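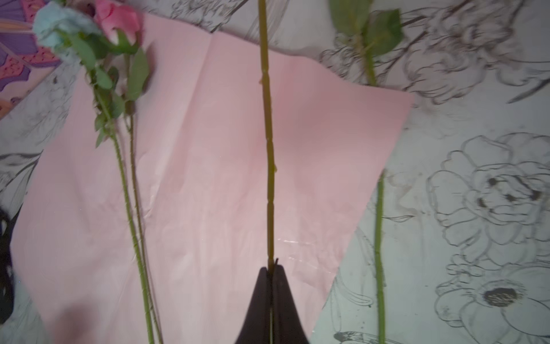 Wrist cam, rose stem in the fingers, pink paper under it. Teleop day at the Marnton bench.

12 shares · 4 comments

Right, thread on teaching a robot arm to wrap flowers by remote control. Typing this between runs so excuse the spelling.

Set up first. I drive with a small hand controller, arm copies me. Every run gets recorded, video plus joint positions plus when the fingers open and shut. The model learns from those runs later. No code for the flower bit at all, only me doing it over and over.

3 shares · 1 comment

Fake roses by the way. Real ones went limp under the lights and the petals came off on the paper, so we'd have been teaching it to handle compost. The fake ones have little bumps for thorns which is handy, fingers catch on them a bit like they would on the real thing.

Grip is the hard part. Stem is thin, fingers come to a narrow tip, and if you're slightly off it rolls out sideways. I go in from above, wait, close slowly, wait again. The waiting matters. If I fidget the model learns the fidgeting. Found that out with the last batch, arm did a nervous little shuffle before every pick. My shuffle. Embarassing.

9 shares · 6 comments

Can't feel anything through the controller, that's what visitors always get wrong. No push back when you touch the table. You're going on the camera and on how the motors sound. First week I pressed down far too hard every single time.

Paper is worse than the roses. Creases, slides, sticks up in a ridge exactly where you want to put your stem. I used to flatten it by hand between runs. Stopped doing that. If it only ever sees smooth paper it'll fall over the first time it gets a crumpled sheet, and florists aren't going to iron it.

Same with the cloth underneath. Black and white flower print, drawn peony sort of things. Busy as anything. Plain grey table was easier to learn on but then it went to pieces on anybody else's table. So, busy cloth. More drawn flowers than fake ones in view most of the time, and it has to work out which to pick up.

7 shares · 2 comments

Somebody asked why not just grab the arm and push it through the motion. We did, for the first lot. Fine for one slow reach. But your own hand and sleeve end up in the video and the model starts looking for the sleeve. Remote is slower to get the hang of, cleaner to learn from.

Numbers since I get asked. 700 runs is the target for this task. Two of us driving, in turns, becuase your wrist goes and your eyes go. We do swap mid session on purpose too. I lift straight up, the other driver sort of scoops. Want both in there.

15 shares · 8 comments

Which runs get binned? Fewer than you'd think. Missed grab then a good one, keep it. It needs to see how to get out of trouble. Dropped rose on the floor, bin. Me sneezing on the controller, bin.

Colours. I keep changing which rose goes down where. Blue, pink, swap, swap back. Otherwise it learns "go left" and calls that picking a rose.

Kneath lot are trying the same task with a bigger arm and thicker stems. Their fingers are wider so they get a steadier hold but knock the neighbour every time. We traded a batch of runs with them, didn't transfer well. Camera sits at a different angle on theirs. Still arguing about whether that's fixable.

5 shares · 3 comments

Tips if you're starting out driving one of these:
- look at the wrist view when you close, room view when you travel
- breathe out before the grip, sounds daft, works
- stop when you're cross
- label runs the same day, you will not remember

Posting this 2018-07-31, hottest room in the building, fan is off because it lifts the paper.

Next up is folding the paper over and holding it shut, which takes a second arm, so a second controller and probably a lot of swearing. Hoping to have that going by October. Coltville want to see it when it's less of a mess.

11 shares · 5 comments

Someone in the replies wants to know if the bumps on the stems mark the fingers. Bit of scuffing, nothing bad, we swap the pads when they go shiny. Back on shift now, will answer the rest tonight

2 shares · 0 comments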